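Felura: notes on cleaning, covering and wrapping by hand

Version 3, May 29, 2018
Kept by Prornon

Felura is a set of written records and stills about small household jobs done with two hands on something soft or foldable. Most of it concerns upholstery: marks on seats, arms and backs, and the cloths used on them. A smaller part deals with loose covers and with wrapping boxes in paper. In nearly every record one hand keeps the material still and the other does the work, and the two are written up separately.

Left hand spread flat, green under it, something red and white in the right hand: all three.
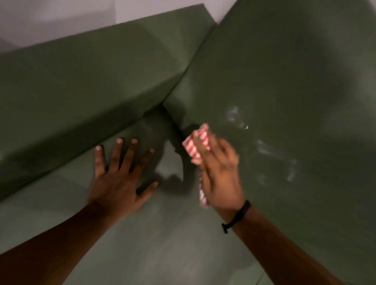
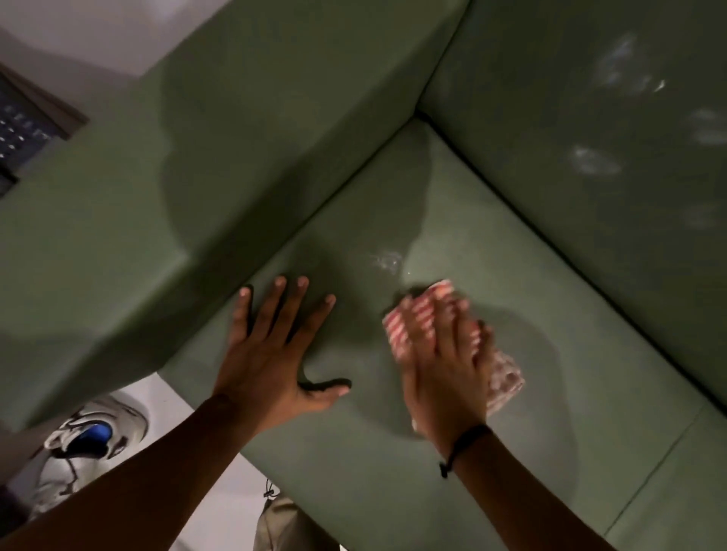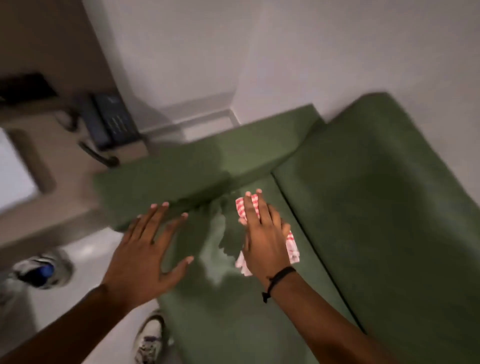

What is in the set

There are 178 records. Each one is a short text file covering one job in one sitting. A job that was stopped and picked up again later counts as two records, and the second gives the number of the first in its "follows" line. Stills are kept in a separate folder and not every record has one.

The folders are:

seats - spot cleaning on seat cushions, including the seams between cushions
arms_backs - the same for armrests and backrests
covers - taking off, brushing and refitting loose covers
paper - wrapping boxes, folding flaps, taping down ends
stills - pictures for any of the above
lists - the word list and the list of cloths

If a job went over from a seat to an armrest it is filed under seats. We tried filing by the larger area at first and kept moving things back and forth.

Fields in a record

number: three digits, padded with zeros
place: Sadano or Paulík (see below)
surface: plain words, e.g. "woven, green, no pile"
mark: what could be seen before starting, or "none"
still hand: where the holding hand was put and whether it moved
working hand: what it held and how it moved
cloth: a name from the list of cloths, or "none"
product: what was put on, in the words of whoever did the job, or "water only"
after: what could be seen at the end of the sitting
follows: number of an earlier record, if there is one
remarks: anything else

Empty fields are left empty. An empty "mark" means it was not written down, so please don't read it as "none". For paper records the "mark" and "product" fields are always empty.

Where the records come from

Sadano is a small guest house where the rooms were being cleaned between bookings. Paulík is a furniture store room with a workbench at one end. The two give quite different records. At Sadano the furniture stays where it is, so people lean over it and work from the front, and the end of a seat against a wall is often done last or skipped. At Paulík a piece can be turned round, and the backs are better covered as a result.

The writing-up was done the same day from memory and from the stills. We asked for everyday words. "Rubbed" is used for back and forth, "dabbed" for straight up and down, "wiped" for a single pass in one direction. These are in the word list along with the words for the fabric itself: damp, wet, smear, blotch, ring. A ring is a line left at the edge of a patch. A blotch has no clear edge. A smear is something lying on top of the fabric that a finger would pick up.

Please keep "damp" and "wet" apart if you add to the set. Damp means darker to look at. Wet means it came off on a dry hand. A record written from a still alone can only say "darker".

Cloths

The list has 18 cloths. Each has a short name, a colour, the size when folded for use, and whether it sheds. Cloths with coloured stripes or checks were tested on a scrap of pale fabric before being used on anything that mattered, and the result is in the list. Two of them gave off colour when soaked and should not be used for new records.

Fold the cloth so there is a clean face to turn to. Where a record says "turned", the cloth was refolded with a fresh side out, and that is usually the point at which a white residue stops spreading. It is worth noting when it happens.

Known problems

Drying times are missing. People wrote what they saw when they stopped and then went on to the next room. The "after" field therefore tells you very little about how the fabric ended up. In 10 records somebody went back the next morning and added a line in remarks; search for "next day".

Green fabric is over-represented. Sadano has a lot of it. Records on patterned fabric are few and the descriptions of marks on it are poor.

The word "foam" was used for two different things until September, the product as it comes out and the whitish stuff left behind. Older records have been corrected where the rest of the text made the meaning plain. The others still say "foam".

Paper records give the side of the box being folded, but left and right were taken from the person's own position in some and from the front of the box in others. Check against the still if there is one.

Using and adding

You may copy, cut and reword the records for teaching, for house manuals or for your own notes. Please say they come from Felura and give the version. The records are not advice on any given fabric. Look at the care label, and try the product somewhere out of sight first.

New records should use the template in lists. One job, one file. Write the holding hand first. If you can't remember which cloth it was, leave the field empty and describe it in remarks.

Changes in this version

Seats and arms_backs split into two folders
"Turned" added to the word list
Duplicate numbers in covers fixed
Sizes added for the cloths that had none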